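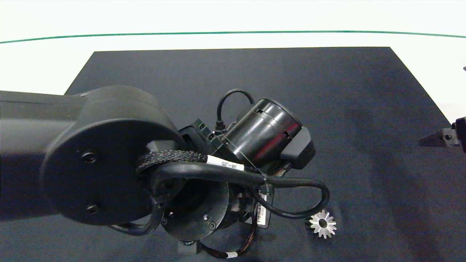
*Wandance Manipulation Group, Department of Mechanical Engineering*

**Figure 1.** Head camera view of the workspace, with a gear on the mat and cable routing at the wrist of one arm (tag J4-J5).

## 4. Comparison of Finger Designs

### 4.1 Setup

Section 3 dealt with the controller in isolation. We now compare two finger designs on small metal parts, keeping the arm, the controller gains and the camera positions fixed. The first design, Tridside, is a flat parallel finger with a rubber pad. The second, Rallorport, is a tapered finger with a slot along its length, so that the tip can bend slightly under load. Both use the same mounting pattern and can be swapped without recalibrating the arm.

The test part is a small gear with pointed teeth and a central bore. It was chosen for two reasons. Its outline offers very little flat area to a finger, and its surface is bright enough to cause trouble for the pose estimator. All trials were run over a dark mat (Figure 1), which gave better contrast than the bare white table in early tests.

Cable routing at the wrist affects the results more than we first assumed. A loop that is too short pulls on the last joints near the end of their range, and the controller reads this pull as contact. We therefore left slack in the loop and excluded wrist angles at which the measured torque changed without any part in the gripper. The cables were not moved between the two finger sets.

### 4.2 Procedure

Each trial started with the gear lying flat at a random position on the mat. The operator, or the learned policy of Mykhailiuk described in Section 2, moved the gripper to the part, closed it, lifted, and turned the gear upright in front of the wrist camera. A trial was scored as a success if the gear stayed in the fingers for 20 seconds after lifting. Slips that ended in a new stable grasp were logged separately and are not counted as failures.

In total 2,495 trials were logged in October. Of these, 1,636 used the Rallorport fingers and the rest used Tridside. The numbers are uneven – a Tridside pad came off partway through, and the remaining sessions were run with the other set. Rates are reported per design and should not be read as paired results.

### 4.3 Wrist Camera View

The wrist camera serves two purposes: it closes the loop during the last part of the approach, and it gives a record of the final grasp. Figure 2 shows a grasp with the gear held upright between the fingertips. The fingers touch the teeth on the left and right, and the bore stays in clear view. This matters for the insertion task in Section 5, where the bore center is used as the reference point.

Reflections remain the main source of error. Highlights on the tooth flanks shift as the wrist turns, and an edge detector tuned on one angle often fails at the next. Fitting a circle to the rim of the bore was more stable than fitting the tooth outline. We used the bore fit for both designs.
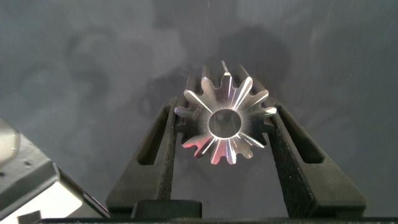
### 4.4 Annotation of Grasps

Figure 2 (wrist camera, gear held at the fingertips) is taken from the set used for labeling. Nerys Price and Yi-an Ki labeled 1,000 wrist images independently, marking the bore center and the contact side of each finger. Images in which the bore was hidden were kept in the set but left out of the position error. Disagreements on the contact side were settled by a joint second pass, and the resulting labels were used to score the pose estimator.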